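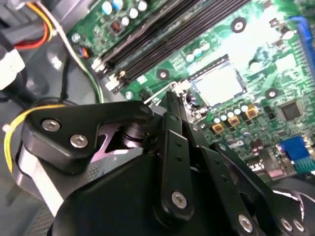
Fig. 1. Motherboard inside a desktop case, memory slots towards the top.

Old PCs in the sixth form: keep, fix or chuck?
Project report, Rin Uchida and Yae Takeda

1. Why we picked this

School is replacing the computers in the Noline block in May. Old ones go in a skip unless someone wants them. We wanted to know if they're still any use for normal school work, so typing, web, spreadsheets. Not games.

2. What we did

Got 15 desktops from the store cupboard. All the same age more or less. Wrote a number on each with marker pen. Then for each one:

Plug in, see if it starts.
Time from the button to the login screen.
Open the long spreadsheet from geography (2238 rows) and sort it by the rainfall column.
If slow, add memory from a dead one and do it again.

Yae did the timing, Rin wrote it down. We swapped over after lunch so the first half is in Rin's writing and the rest isnt.

3. Results

8 started first go. 4 more started once we had changed the little battery or pushed the memory back in properly. The other three never did anything so we used them for parts.

Slowest start was nearly four minutes, that was number 6. With extra memory it didn't start any faster, which suprised us, but the sort went from painful to fine. We think starting up is mostly down to the hard disk. Should have tested this with a newer disk, ran out of time.

Number 11 kept switching itself off. Dust in the fan. Cleaned it with a paintbrush and it stayed on for the rest of the afternoon.

4. Cost

Parts were free apart from batteries. If school bought new disks for all the working ones it would cost a lot less than new machines, but we haven't got proper prices so no table here. Yae is asking the shop on Ghorbani Road.

5. What went wrong

Lost one case screw. Forgot to write down the room temperature. The first two timings were done on a phone with the screen locking, so we did those again.

6. What we'd say to school

Keep the twelve that work. Put more memory in the slow ones. Imska House homework club has asked for some already and they only need typing and web.

Still to do: wipe the disks, ask about the licences, hand back the store key.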